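Notebook, February. Tabletop finish trial, Lakel oil vs. Chambi hardwax

Bench top in the back room, wood.
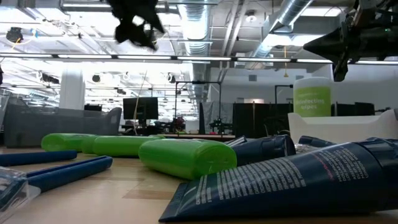
Surface prep

Sanded 80, 120, 180 with the random orbital. Stopped at 180; the Chambi sheet says not to go finer or the first coat won't take. Vacuumed, wiped with a dry cloth. No solvent wipe on this one. Test offcuts prepared the same way and marked L and C on the end grain.

Application

Lakel: 2 coats by cotton pad, excess off after 40 minutes. Second coat used much less oil than the first. Pad went grabby toward the end, should have changed it.
Chambi: 2 thin coats, white pad, worked along the grain. Lap mark on offcut C3 where I stopped to answer the door. Left it in as a reference for what a lap looks like cured.

Weights

Offcut L1 before coating 1,258 g. Did not weigh C1 before coating, so uptake for Chambi is missing. Redo with a fresh offcut from the same board.

Rub test

Felt block, dry, 1,000 strokes each. L1 dull in the track, visible at low angle only. C1 no change by eye. Gloss meter is still at the Caltadgate shop, readings to follow.

Water spot

Left covered overnight. L1 pale ring, mostly gone by noon. C1 clean. Coffee not tried yet.

To do

Get meter back. Repeat L series with a third coat. Ask Vulasia whether their thinner is compatible with the Lakel, label is vague. Oily rags are in the lidded metal can with water, empty it before the weekend.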